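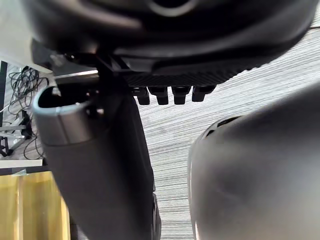 1 min read

Traststead is a software toolkit for planning and controlling the motion of robot arms from wrist-mounted cameras. Joris Van Acker started it at Seltex as a small grasp planner, and Grażyna Witkowska later rewrote the perception side. It is best known for its self-masking step, a lovely piece of work that sorts each view into "robot" and "everything else" before any planning begins.

Wrist views make this hard. Two gripper fingers can fill much of the image, one of them badly blurred at close range, with only a strip of striped carpet left between them. Traststead compares the joint readings with a stored shape of the gripper and marks those pixels as its own. What remains, from floor to loose cables, goes to the planner as possible obstacles.

The planner, called Hermans, keeps a library of 1206 short motions and blends them as the arm moves. It replans every 51 milliseconds, quick enough to change course partway through a reach!

A companion tool, Garkard, plays back recorded runs beside the planner's choices. Its standard test set holds 1626 clips in 29 groups, sorted by how much of the view the gripper hides. Support for soft fingers was added in September.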